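Want to teach a robot to deal with clear plastic? Come help us out in June!

Hi, I'm Marijke Nijs, and I run a small study at Kastura on how robots pick up see-through things. We've got 634 demonstrations so far, and our main result is pretty exciting (to me, anyway!): people who got to watch the wrist view while they steered the gripper had far fewer missed grasps on clear boxes than people who only watched the table. Now I want to know if that holds up with folks who have never done this before – maybe you.

You'd come in for one session of 2 hours, starting at 9 in the morning. You'll practice a bit, then guide the gripper through a bunch of short pick-and-place tasks with household stuff on busy, patterned surfaces.

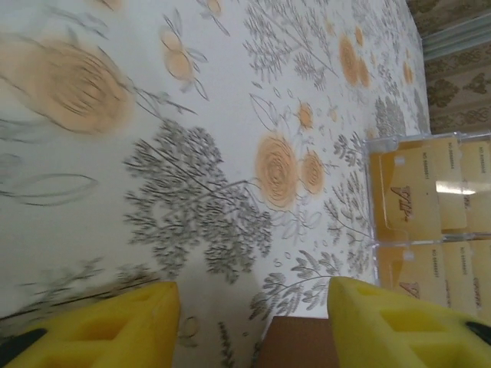 Wrist view: yellow foam fingers, a flowered cloth and a clear box of gold-colored cards.

No experience needed, and gamers and non-gamers are both welcome. You do need to be 18 or older, and okay with sitting at a screen for a while (we take breaks, and there's coffee). Glasses are fine.

We save the gripper's movements and the wrist video, plus a short questionnaire at the end. Your name stays out of the data set, and you can quit whenever you like.

To sign up, write to me or to Lalit Vashisht through the Kastura contact page and put "Cluvley study" in the subject line. Tell us which mornings work for you!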